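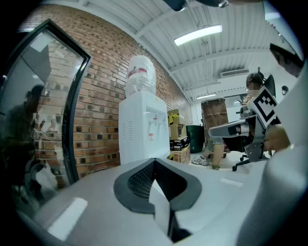

3.2 Water points and the space around them

Figure 3. Bottled water dispenser against the brick wall of an indoor room, with boxes stacked to its right.

The second group of objects in our survey is the shared water point. We use the term for any place in a workplace where people other than the person who set it up come to fill a cup or bottle. Sinks with a drinking tap were counted, and so were bottled dispensers, plumbed-in coolers and plain jugs left out on a counter. Private kettles and personal bottles were left out.

Across the two sites, Findholm and Lamont, staff filled in 831 diary entries that mention a water point. Bottled dispensers were the type named most often. This was expected at Lamont, where the only sink is on the floor below the workrooms. It was less expected at Findholm, which has a working kitchen at the end of the main corridor. When asked, staff there said that the dispenser was on the way to other things and the kitchen was not.

Figure 3 shows a typical position. The dispenser stands against a long wall, and a stack of four boxes takes up the space to its right. The large bottle on top still has clear, wrinkled plastic around it. The two taps sit in a recess at the front, and the left one is marked in red. A thin cable runs along the base of the wall. We coded this position as "wall, shared with storage", the most common code in the survey and the one that gave us the most trouble.

The trouble came from deciding what counts as storage. Some items near a water point belong to it, such as spare bottles, cups and a cloth. Others have only been put down there. Our first coding sheet had a single column for both, and the two coders disagreed so often that we split it. In the revised sheet, "supplies" covers items used with the water point and "neighbors" covers everything else within an arm's length. Boxes are coded as neighbors unless their contents are known. A closed box gets the same code whatever is printed on it.

We had planned to record how long each neighbor stayed in place. This proved hard to do from the diaries, as few people write down that a box has not moved. We therefore rely on the monthly walk-through carried out by Abdelghani Kamel, who drew a floor plan of each water point and marked the items beside it. The plans from September are the most complete and are the ones used in Section 4.

A wall position has some clear benefits. The dispenser is out of the main path, the cable can follow the wall, and a person filling a bottle does not block a door. The same qualities make the spot attractive for anything else that needs to be out of the way. In the diaries, staff complained about having to reach around things more than about the water itself. One entry from Lamont reads, "Had to put my cup on the boxes to open my bottle." Several others describe the same habit without complaint - the top of a stack was the only flat surface nearby, and people were glad to have it.

This last point changed how we treat neighbors in the analysis. An early draft scored every one of them as an obstacle. We now use three values: obstacle, support and neutral. A low stack beside the taps may be scored as support if at least one diary entry mentions setting something down on it. Frames, panels and other tall items leaning on the wall are scored as neutral unless an entry says they had to be moved. Items can hold different values in different months, and no attempt was made to average them.

Bottle changes were logged separately. Staff noted the time of day and whether they had help. We did not weigh the bottles, and the log does not tell us whether a change was put off because the floor in front of the dispenser was taken up. That question is left to the interviews in Section 5.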